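Drying rack trials, Woduver bench
January, entry begun 9:40 a.m.

Carried over from the last entry: the Issahaku rack is out. Coating lifted at two of the welds and there is rust under it. Annatjie Lekota wants it kept for the corrosion shelf, so it is tagged and in the bottom drawer. Remaining candidates are the Indard (bare wire, one long basket, dividers at one end only) and the Nilla (molded, separate cutlery cup). Indard first.

Purpose of this round is loading order and drainage, nothing about finish or price. Question from the Woduver kitchen fit-out is whether a household rack of this size can take a mixed load of plates, glasses and one bowl without anything touching, and how much water ends up on the counter when it does.

Setup notes

Rack goes on the left, long side running front to back, divider half toward the operator. Tried it crosswise first and lost too much counter. Dishes wait on the right. Bowl and plates at the back, glasses in a row in front of them. Glasses are the first thing a hand catches when reaching over, so for the real runs they should load before the plates. Written that way on the run sheet.

Tabletop wiped with a dry cloth between runs. The scuffs at the back edge do not come off with alcohol. The small red marks do not either. Neither matters for the drip count but both show up when we look for water spots under low light, so ignore them.

Rinse water at room temperature. Each piece dipped, held upside down for a count of 3, then loaded. Paper towel cut to size and weighed before it goes under the rack, weighed again at the end. The old balance drifts after warmup, use the one by the window.

Dry fit

Plates: they stand in the wavy dividers and lean slightly. The lean is toward whichever side the plate was dropped in from. With every slot used, neighboring rims come close enough to touch when the rack is bumped. Skipping a slot fixes it.

Glasses: upside down on the base rods in the undivided half. Stable if the rim crosses at least 3 rods, rocks if it sits mostly on the side wall. No good position in the divider half.

Bowl: the awkward piece. Tipped against the first divider it holds, but it takes the space of a glass and sheds water onto the nearest plate. Flat and upside down it drains better and takes more room. Going with upside down for all runs.

Starting layout before run A:

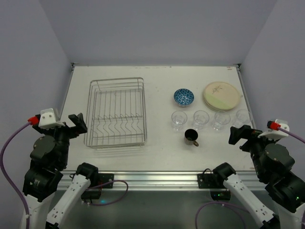 Run A, glasses first, then bowl, then plates with a slot skipped between each. No contact anywhere. Most of the water came off in the first few minutes and the towel was wettest under the glasses. I had expected the plates to be worse. The foot of the bowl held a small pool that had to be tipped out by hand.

Run B, same order, every slot filled in sequence. Two plates touched at the rim and stayed wet along the contact line well after the rest had dried. Towel weight came out close to run A, so spacing affects drying on the plate and does little for total drip. Worth repeating before anyone quotes it.

Run C, plates first. Abandoned partway. Knocked a glass against a plate rim while reaching past, no chip, but I am not repeating that order with this set.

Load cycling is a separate matter. Annatjie has the sheet for that: 2,000 insertions on one divider slot with the dummy plate, checking the bend spacing with calipers at intervals. She is nearly halfway. No measurable spread so far, though the crosswise wire at the start of the dividers flexes more than I like when pushed with a thumb.

To do
– repeat run B with fresh towel stock, same balance
– Nilla through the same dry fit and runs A and B
– find a shallow tray that fits under both racks, the current one is too short for the Indard
– ask Annatjie whether the drip limit in the fit-out spec is per load or per hour. Her copy and mine disagree.

Stopped at 12:15 p.m. Rack left on the bench.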